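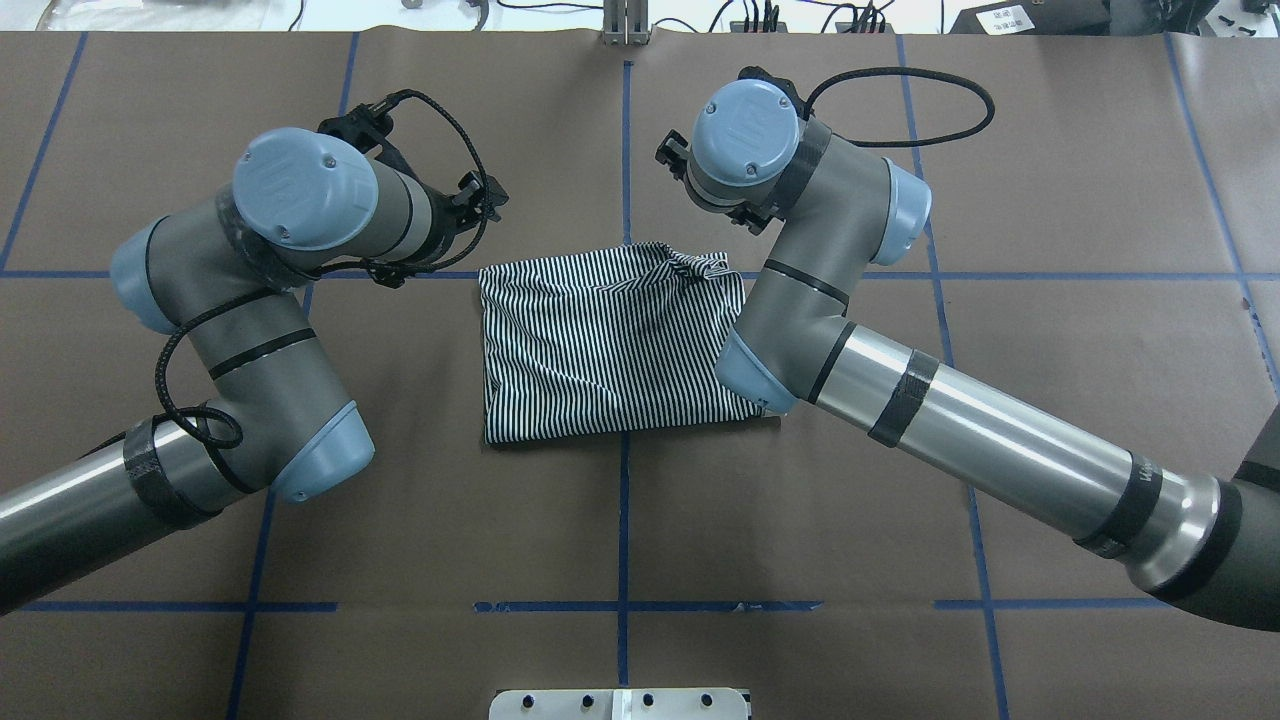 Does a striped fabric make a folded garment harder to measure?
It makes it easier in most cases - the stripes show at once where a fold has drifted off square.

Home | Issues | Authors | Search

3.2 Folding order
Arellano and Ogbonna compared 24 knit garments, each folded 20 times. Sleeves went in before the hem was brought up. Collared shirts were laid front-side up, and the angle of each sleeve was read against the stripes of the body (Figure 2). Collars added bulk at the top edge - we report them apart from plain necks.

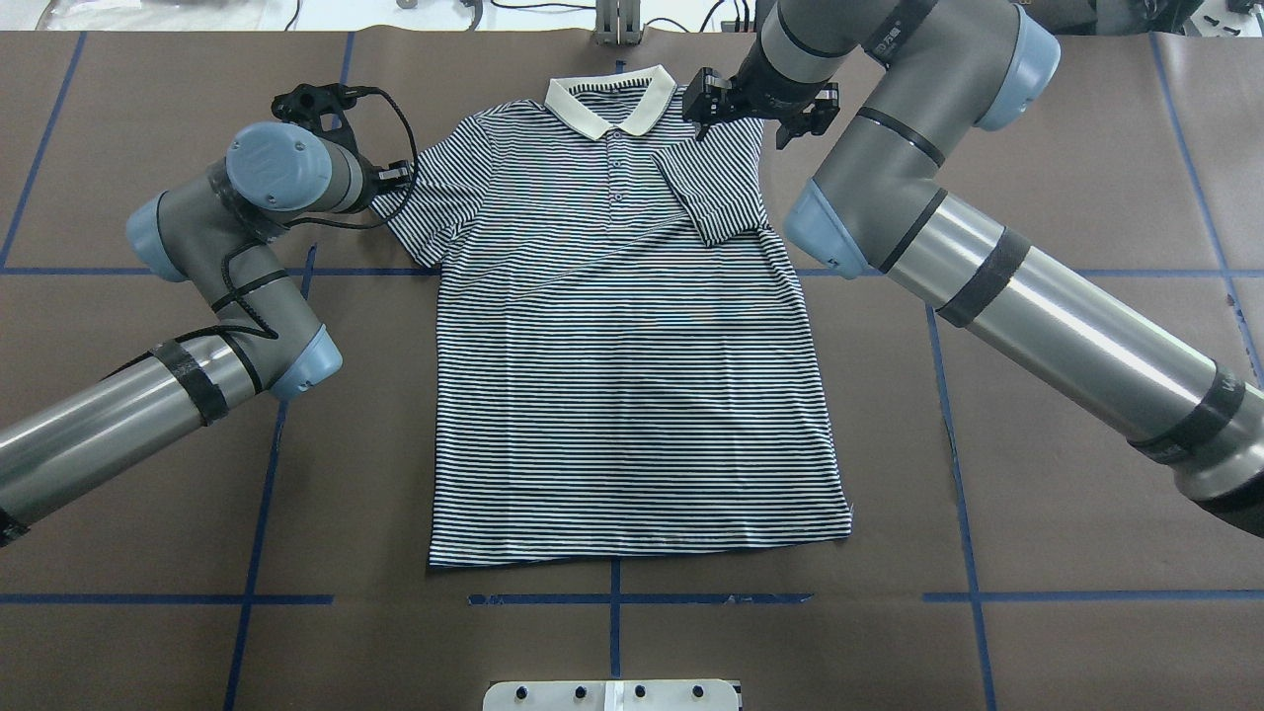

Figure 2. Striped polo shirt, front-side up, with one sleeve folded inward across the upper chest.

Shares 40 | Comments 20

Related items
Yimer: Creases in stored knitwear
Pendasard: Shelf depth and folded size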